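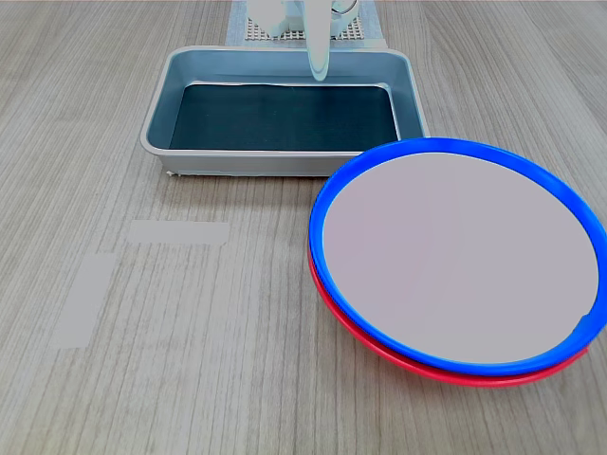
The tray, Reading Table, Lorville House.

NOTICE TO RESIDENTS CONCERNING THE TRAY

It has been brought to the attention of the Office of the House that certain residents remain uncertain of the proper use of the tray. The following is issued for their guidance and replaces the sheet formerly kept behind the door.

The tray is grey and stands on the Reading Table. It has a dark mat in the bottom. Residents are asked to place upon the mat any article which they have found within the House and which they do not recognise as their own. They are asked not to place upon it articles which they do recognise, however strongly they may wish to be rid of them.

Articles should be left before the evening bell. The tray is cleared at night and the contents are entered in the Register, which at the close of March stood at 876 entries. An article which is claimed within 60 days will be returned upon signature. An article which is not claimed will be sent to the store at Zirden, where the shelves are dry and a clerk attends in the mornings.

The Office wishes to set out the matter of Entry 412, as several accounts of it are in circulation on the upper floors.

Entry 412 is a door key. It was left upon the mat in the winter, without a note. The Office tried it in every lock in the House, including the coal store and the piano, and it turned none of them. It was kept for the full period and sent to Zirden in the usual envelope. Zirden acknowledged receipt.

Within the week it was again upon the mat. The clerk on duty took it to be a second key and entered it as such. The two entries were afterwards compared and the description was found to agree in all respects, down to the nick beside the bow. Zirden was asked to look in the envelope and reported that the envelope was sealed and flat. The second entry was struck out in red ink and initialled.

The key has since been sent to Zirden on two further occasions, the last by registered carrier. The carrier, the firm of Kusitz, has produced a receipt and considers its part in the matter closed. The Office accepts this.

Residents have been good enough to offer suggestions. It was proposed that the mat be taken up and the floor of the tray examined. This was done. The mat was lifted in the presence of two members of the Office, the tray was wiped with a damp cloth, and the mat was laid down again with its edge a little less straight than before. Nothing was found. It was also proposed that the tray be moved to the hall. The tray was placed in the hall for three nights, during which the key was left on the Reading Table, on the bare wood, where the tray would have been. The tray was then put back.

It was further proposed, by a resident of long standing on the second floor, that the key be left alone and the lock be looked for instead. The Office had no procedure for this and wrote to the Zinchenko Trust, which holds the deeds. The Trust replied after some delay, enclosing a plan of the House as it stood before the east stair was altered. On this plan there are 5 doors along the garden passage. Residents will be aware that there are at present four.

The Office has walked the passage with the plan in hand. Between the linen room and the boot room there is a length of wall, papered in the same green as the rest, against which the umbrella stand has been kept for as long as the inventory goes back. The stand has been moved. The wall behind it is sound and gives no echo. A member of the Office remarked that it was warmer than the wall on either side, and this has been noted.

No instruction has been given to cut the paper. The Trust has been asked for its consent and has replied that the request will be considered in its turn. Until an answer is received, residents are requested to observe the following.

The umbrella stand is to remain where it now is, beside the boot room door.

Residents using the garden passage after the evening bell are to do so quietly. Those who hear knocking should make a note of the hour and hand it in at the Office. They are not required to knock in return, and those who have already done so are asked to come forward.

The tray is to be used in the ordinary way. Gloves, spectacles, buttons and letters will be received as before and every care will be taken of them. Should the key be seen upon the mat, it is to be left there. It will not be entered again.

The mat was clear this morning. It was clear yesterday morning also, and the key is not in its envelope at Zirden. Any resident who has been given it is asked to call at the Office before using it, bringing a coat.

By order,
The Office of the House, Lorville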